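Free evening class in Moura shows how to fold and keep bed linen
Viten Neighbourhood News
February 12, 2025

A new free class about bed linen and small clothes has started in Moura, and the first evening was full. The class is given by the Ferasar Household School, which is known in the town for its sewing lessons. It takes place in two furnished bedrooms on the upper floor of the school, so that people can practise on a real bed.

The school says that many people in the area live in small flats and have no separate place for folding. The bed becomes the table. For this reason all the exercises of the first part are done on top of the mattress, with the sheets and pillowcases which people would use at home.
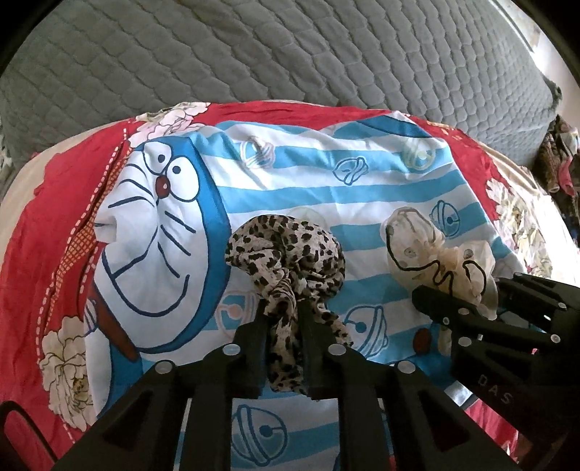 The participants learn first how to sort. Flat sheets go in one pile, pillowcases in another, and the very thin things are kept apart until the end. After this they practise to fold a pillowcase in three along the long side and then once more, so that it fits on a narrow shelf. Children's pillowcases are folded with the drawing on the outside. In this way a child can find the right one without opening the whole pile.

The mattress cover is also part of the lesson. The school advises to take it off and air it each time the sheets are changed, and to leave the bed open for one hour before it is made again. In the flats near the river, where the winter is damp, the school recommends a longer time.

The second part of the evening is for small and delicate pieces. These are often the most difficult, because they have no straight side and they slide out of every pile. The teachers ask people to lay each piece alone on a flat pillowcase, to open it with the fingers and to look for loose threads before folding. Thin cloth should not be pulled at the trim. Gathered pieces with elastic are not folded at all, but laid in a small box with the others of the same kind.

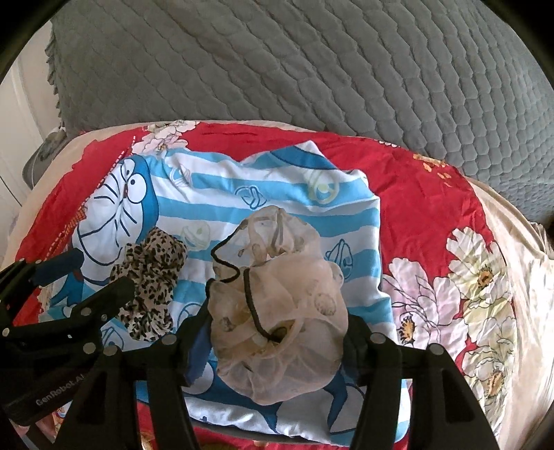
A sheer beige piece and a leopard-print one on a striped Doraemon pillowcase.

Some of the participants told the school that they came for the sheets and stayed for this second part. Several asked for a lesson about the washing of thin fabrics, and the school is now looking for an evening for it.

The class is paid for by the Vollura fund, which supports practical courses for adults in the district. The fund gave 1,000 euros for this year. The money covers the heating of the rooms, the storage boxes and a printed booklet of 99 pages with drawings of each fold. The booklet is free for those who come to the class. Other people can read it in the school library.

Since the list was opened, 316 persons have asked for a place. The groups are small, and the school asks for patience. The course will continue until May, and people who are on the list will receive a letter with their evening.

Participants may bring their own linen, but it must be clean. It is not necessary to bring boxes or hangers. The entrance is from the courtyard, and the lift goes to the upper floor.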